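Does "Best Before" Mean It Goes Bad That Day?

Open your kitchen cupboard and read the dates on the packets. Some say "best before". Some say "use by". Grown-ups often treat them as the same thing. I don't think they should, and you don't have to take my word for it either.

"Use by" is the serious one. It goes on foods that can make you sick, like fresh meat and some chilled meals. If that date has passed, don't eat it, even if it smells fine. Germs don't always have a smell.

"Best before" is more like a promise about flavour. The company reckons its biscuits will be crunchy until then. Do they turn soft at midnight? Of course not. So who picks the day? Usually the maker does, after some testing, and a maker might choose an early date to be on the safe side. It might also quite like you to buy another packet. I can't prove that second part, so treat it as a question.

What about the big words on the front? "Natural" sounds lovely, but mushrooms that poison people are natural too. "Farmhouse style" doesn't tell you there was a farmhouse. A bright colour tells you even less.

The small print is duller and much more useful. Look for the ingredients list, which starts with whatever there is most of by weight. If sugar comes first, it's mostly a sugary food, whatever the cartoon on the front is up to.
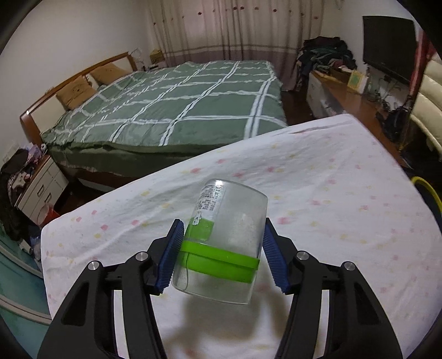
A clear plastic container with a lime-green band and a label in small, dark print.

Try it tonight. Pick a packet, cover the front with your hand and read only the back. Would you still have guessed what was on the front? Check with an adult before you throw anything out or taste anything old.

Written by Donal Hanrahan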